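About Prarnard Garment Care

Garment sorting, folding and linen handling for households and small lodgings

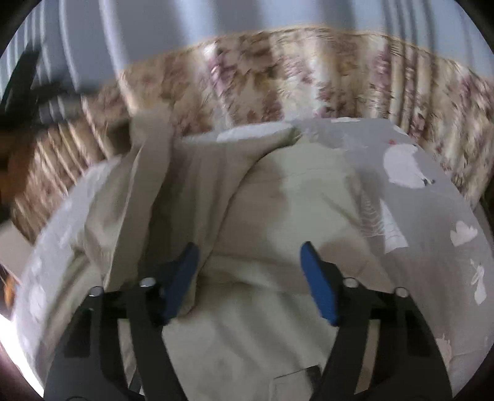 Prarnard is a laundry finishing and folding service based in Bretstead. We take in clothing and household textiles, sort them by fiber and weight, press what needs pressing, and return everything folded to a fixed size. The business started as the finishing room of the Ziston dry cleaning shop and became a separate company when the shop stopped taking household work.

What we handle

Most of the intake is everyday clothing: shirts, trousers, knitwear, nightwear, children's clothes. The rest is bedding, towels, table linen and curtains. We accept pleated curtains if the hooks have been removed. We do not accept leather, fur, beaded garments or anything with a glued lining. Items of this kind are put back in the bag and listed on the return slip.

How the work is done

Each order stays together from intake to packing. The bag is opened on a padded surface, and pieces are lifted out one at a time. A rumpled garment is first located by a seam or a hem, raised to let the folds fall open, and laid down again with the grain straight. Sleeves are turned right side out before anything else is done to them. Pockets are checked at this stage, and found items go into a paper envelope with the order number.

Pieces are then divided into three groups: fold as is, steam and fold, press and fold. Knits are never hung. Woven cotton and linen are pressed slightly damp. Synthetics are steamed from the reverse side at low heat. Plain light-colored cloth is kept apart from prints until both have been checked for loose dye, which is done with a white cotton swab on an inside seam.

Folding standard

Shirts and tops are folded by the Kolář method, named after the pattern cutter whose shop notes we inherited with the Ziston equipment. The garment is placed face down. Both sides are brought in toward the center line, the sleeves are laid back along the fold, and the length is closed in 2 turns from the hem. The finished piece stands on its edge in a drawer. Trousers are folded along the crease if there is one and along the inseam if there is not. Fitted sheets are folded corner into corner and finished as a flat rectangle — this takes longer than the rest of a bedding set and is priced accordingly.

Customers who keep their clothes on open shelves can ask for a flat fold. Please write this on the intake form. It cannot be changed after packing.

Capacity

The finishing room has 80 numbered shelf positions, one per order. In the busiest month so far, June, we closed 827 orders, of which 677 were clothing only. When all positions are taken, new bags wait at the counter and the return date moves back by one working day.

Packing and return

Folded pieces are stacked heaviest first and wrapped in plain paper. We do not use plastic film unless it is requested for storage. Each parcel carries a slip with the piece count, any items returned untreated, and notes on existing damage such as pulled threads, missing buttons or worn cuffs. Small repairs are not part of the service — a loose button is noted and left as it is.

Opening times

The counter opens at 7:30 in the morning on weekdays. On Wednesday it stays open until 8 in the evening for collections only. Orders left before noon enter the same day's intake. Later bags are entered the following morning.

Bag tags and intake forms are available at the counter in Bretstead.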